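4.2 Planning the equipment budget

Most reports on household manipulation list the robot and the computer used for training and leave out the rest. In our case the rest took up a large share of the money and most of the delay. This section sets out how the equipment was chosen, what was bought and when, and which parts of the plan had to change. Prices are left out because ours came from an academic quote and will not match what another group is offered. We give quantities, lead times and the order of purchases instead.

The starting point was the task list in Section 3. Reaching into a low cabinet, taking out or putting back a flat object, and working beside an open door place demands on the hardware that tabletop work does not. The robot needs enough reach below counter height, hands that can get under the edge of a thin item, and a head camera that can look down past the front of a countertop. We wrote these needs down before asking for quotes, and two of the three vendors we contacted dropped out at that point. One sold only a fixed-base arm. The other had a suitable body but no hand with separate fingers that could be delivered within the grant period.

The remaining vendor, Berken, offered two ways to buy: a full package with a service contract, or the body alone with hands and spares ordered separately. The package cost more in the first year. We took the separate order, mainly so that the spares could be charged to a different budget line, and added a service contract later. Looking back, we would take the package. The separate order meant three purchase requests, each with its own approval, and the hands arrived nine weeks after the body. During that time the robot could be powered on and walked but could not be used for any of the tasks in this paper.

Table 3 lists the purchases in the order they were placed. The body and the battery packs came first, followed by the hands, the workstation and the storage drives. Furniture came last. This was a mistake in ordering, and an easy one to avoid. Cabinets are cheap next to a robot, but they have lead times too, and floor space has to be cleared and measured before they are placed. The furniture was supplied by Luser, whose standard cabinet doors open outward on concealed hinges. We bought four base units. We had planned on two and raised the number after a pilot in July, when a single damaged door stopped collection until a new one could be hung.

Consumable parts were the hardest item to estimate. We asked two other groups for their spending on spares, but their robots worked at tables, and their figures were of little use for work near the floor. Low cabinets bring the forearms close to door edges and shelf fronts, and the operator often has a poor view of the far side of the hand. We therefore set the spares line at 14 percent of the price of the robot. By the end of the project we had spent 9 percent. The unspent part went to replacement cables.
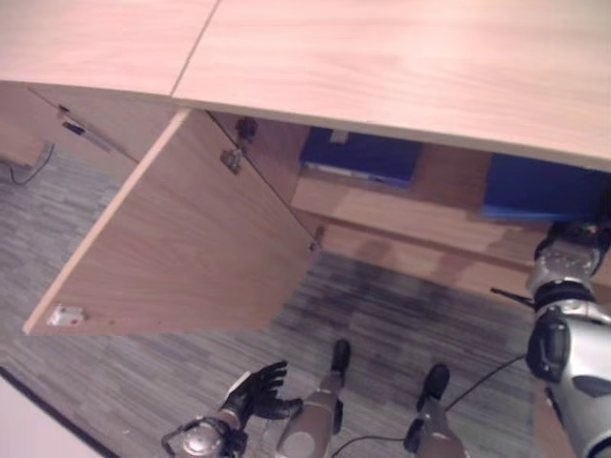
Figure 4. Cabinet task with two blue binders lying on the shelf, view from head height. The door is open and one hand is at the right binder.

Cables deserve a line of their own in any plan of this type. We had treated them as part of general supplies, a fund shared with two other projects and refilled once a year. A cable that fails in the second month of that cycle is then paid for by whoever still has money left, and the request waits while this is settled. After the second such delay, Saodah Sembiring, who kept the equipment accounts, moved all cables and connectors into the spares line and set a minimum stock for each type. No collection day was lost to a missing cable after that change.

The test objects were bought locally and cost very little. Binders, folders, trays and boxes were chosen in plain colors and common sizes so that they could be replaced with the same or nearly the same item. We kept one unused copy of each object in storage. This matters more for comparison between trials than for cost, but the storage space has to be found somewhere, and it was not in our first floor plan.

4.2.1 Operator time

Operator time was budgeted as equipment cost during planning and as staff cost during the project. The grant rules required the second. We mention the difference because it changes how the choice between robots looks. A cheaper body that needs a second person standing by at all times is not cheaper over a full year. Our estimate assumed one operator and one assistant for the first 30 sessions and an operator working with a shared assistant after that. The shared arrangement worked for the tabletop tasks. For the low cabinets we went back to a full-time assistant, and the extra hours were paid from the money set aside for a second workstation, which we did not buy.

Resetting the furniture and objects between trials was also underestimated. The plan allowed for the trial itself and a short pause. It did not allow for kneeling down, putting the objects back in their marked positions, closing the door and stepping clear. A group planning similar work should time this by hand, with the real furniture, before fixing the number of trials in a proposal.

4.2.2 Service and insurance

The service contract was added after the hands were installed. It covered the body and both hands but excluded damage from contact with furniture, a condition we noticed only when reading the renewal papers. We asked for the exclusion to be removed and were quoted a higher yearly fee. We declined, and covered the risk from the spares line. For a group with one robot and a fixed deadline we would advise paying the fee.

Insurance was arranged through Baumgartner, the broker used by our department. The policy required a written list of every item with its serial number and room. Preparing this list took longer than expected, since the hands had been entered under the body's number when they arrived. We suggest giving each hand, battery pack and camera its own inventory number on delivery.

4.2.3 Moving the setup

Partway through the project the laboratory moved to the Clurport building. Transport of the robot had been included in the plan. Taking the cabinets apart and fitting them again had not, and neither had the work of leveling them on the new floor. Two of the doors no longer closed flush after the move and their hinges had to be adjusted. Data collected before and after the move are reported separately in Section 5, and the cost of the repeated baseline trials is shown as its own row in Table 3.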